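Robot budget, round two

posted 11/19/25

OK so quick one, I have a call in half an hour and I promised Naveen I'd write this up before he orders anything.

Short version. We have 815 left for the year. Not 815 a month, 815 total. And the wish list is at least double that. So stuff has to go.

What I want, in order:

Spare finger pads for the grippers. 100 for the set from Grornier, and they ship fast. No argument from anybody, just buy them. We should of bought them in August when I first said so.

Second power supply. Prirkell quoted 418. Ouch. But one supply for two arms means one dead brick and the whole week is gone. I've priced the cheaper ones and the connector is wrong on every single one, you end up paying for an adapter and then waiting on the adapter.

Cable sleeving, clips, velcro. Pocket change. Goes on my card, I'll claim it back later.

That leaves not quite 300 and here's where Naveen and I disagree. He wants the Mittal tray set, the molded practice parts, pegs and blocks and so on. Around 400 with shipping. Nice parts! I've handled them. But we'd be over, and I don't see what they get us at this stage that a kitchen drawer doesn't.

Keys are a good test object. Thin, shiny, they slide over each other, the ring goes wherever it wants. Cost: zero. And a plastic stool is a perfectly fine work surface, you can move it with one hand. 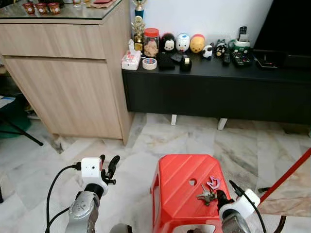

Keys on the red stool, both grippers in close. Parts budget for this one: nothing.

So my vote is household stuff through the winter, then look at Mittal again when the new money comes in. Naveen's counter is that nobody can compare results on my keys with results on their keys. Fair. He's right about that. I still think it's a next-year problem, we aren't comparing with anyone yet.

Other thing, and I keep forgetting to put it in the sheet: freight. Vallstead adds it at the very end, after you've already got approval for the lower number. Got burned on that last time. Put a line in for freight on EVERYTHING, even the small boxes.

Also warranty on the arms. When does it run out? I can't find the email. Girish Bhatt handled the original order so I've asked him, no reply yet. If it's before spring then the power supply drops to second and the extension goes on top, and I'll have to redo all of teh above.

Naveen, pads today please. Hold the rest till I hear from Girish.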